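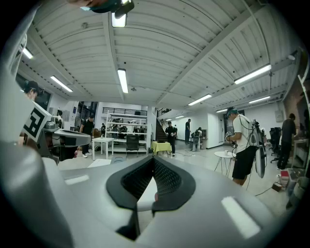
Photo: Konrad Borkowska

Print | E-mail

October | Minutes taken by Remedios Dalisay

Nesta Shared Workshop, Unit 1101
Members' meeting, ground floor

Present: Edileuza Bezerra (chair), Konrad Borkowska, Gareth Mapplebeck, Remedios Dalisay, Montserrat Zabala, plus 13 other members.
Apologies: none received.

1. Last minutes
Agreed. One fix: the Boleo delivery went to the side door, not the front.

2. Lights
Gareth has finished the wiring check on the ceiling tubes and everyone was thrilled with how it went (a round of applause, duly recorded!). He'd like to keep the same tubes all the way to the far wall so the back of the room matches the front. Agreed. Spare tubes to be stored flat, please, never standing up in a corner.
Action: Gareth to order spares from Etinska.

3. White shelving
A long and very cheerful discussion. Montserrat wants the tall unit sorted by who uses what, with heavy equipment at the bottom and boxes higher up. Konrad would sooner sort by project. We are trying Montserrat's way first, and she has already drawn up the labels, which look great. Any box without a name by the end of the month goes on the swap pile. The black chair can stay by the shelves for now, but push it in when you're done.
Action: Montserrat, labels. All, names on boxes.

4. Stairs and mezzanine
Edileuza reminded us that nothing is to be left on the steps, even for a minute. The handrail got a good wipe-down last month, thank you Konrad. Proposal to put a reading corner upstairs behind the railing: lots of yeses, 20 dollars set aside for cushions.

5. Small tables
The one with the yellow cloth in front of the staircase is a hit and stays where it is. Remedios will wash the cloth. The little white table is for things in use that day only; clear it before you go home.

6. Open evening
Jin night is on! We have room for 28 guests. Doors at 6:30 p.m., soup and bread at 7. Edileuza is bringing both big pots.
Action: Konrad to make the sign-up sheet.

7. Any other business
Gareth has lost a tape measure with a green strap.

Closed at 8:15 p.m.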